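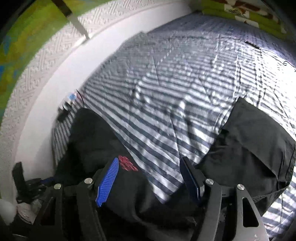

Clothes swap back at Vakville hall, and the sorting has started on my bed

Dec 22, 2022

If you came to the September clothes swap you'll remember the queue going back past the bike racks, and you'll be pleased to hear we're doing it again in the new year. Same hall, same trestle tables, same slightly alarming tea urn. Doors open at ten on the second Saturday in January and it costs nothing to get in, though there'll be a bucket by the door for the heating.

I said I'd write something for the news page and then spent most of this week up to my elbows in other people's jumpers, so forgive me if it's a bit scrappy. We took in 329 pieces last time and I sorted a good share of them at home, on top of the grey-and-white striped duvet, which is the only flat surface I've got that isn't covered in wrapping paper at the moment. Black things are the worst. One black garment crumpled up with the folds going every which way looks much like the next one, and you have to get hold of a bit and lift it before you know if you've got a leg or a sleeve. A little red logo helps no end – at least then you've got something to tell it apart by when it goes back in the heap!

Ankica Georgiou is running the rails again, and she's asked me to pass on a few things. Everything should be washed and dry, please. Check the pockets (in September we found a door key, a fair bit of loose change and half a packet of mints, and the key is still in the hall office if it's yours). Small holes are fine, and so are missing buttons, because the Stoner Lane sewing group will have a mending table at the back by the piano. They can't do zips on the day but they'll take your name and have a go at home.

We could really do with men's trousers and anything for teenagers. Last time those tables were bare before eleven and I felt awful for the people who'd come on the later bus. We've got plenty of baby clothes already, more than plenty, so do hang on to those until spring if you've room.

You get one token for each thing you bring, up to 23, and you swap your tokens for whatever you fancy. If you've nothing to bring, come anyway and ask at the desk for a starter envelope with five in it. Shoes are two tokens a pair and coats are three. Ankica wanted coats at four, we had a long chat about it, and three it is.

Drop-offs are at Brarnari, the café opposite the post office, any weekday afternoon once they reopen after the holidays. Leave bags with whoever's behind the counter and not on the step, as one lot got soaked in September and had to come home with me. If you can put a label on the bag saying what's inside and what size, I'll love you forever.

We're also short of hangers. We've got 34 decent ones and a box of bent wire things that everybody hates, so spare ones would be very welcome, wooden or plastic, I'm not fussy.

Whatever's left at the end gets bagged up and goes in Mr Sarantis's van to the charity shop in town on the Monday. If you can stay behind for half an hour to fold, come and find me near the stage – I'll be the one with a tape measure round my neck and fluff all down my front.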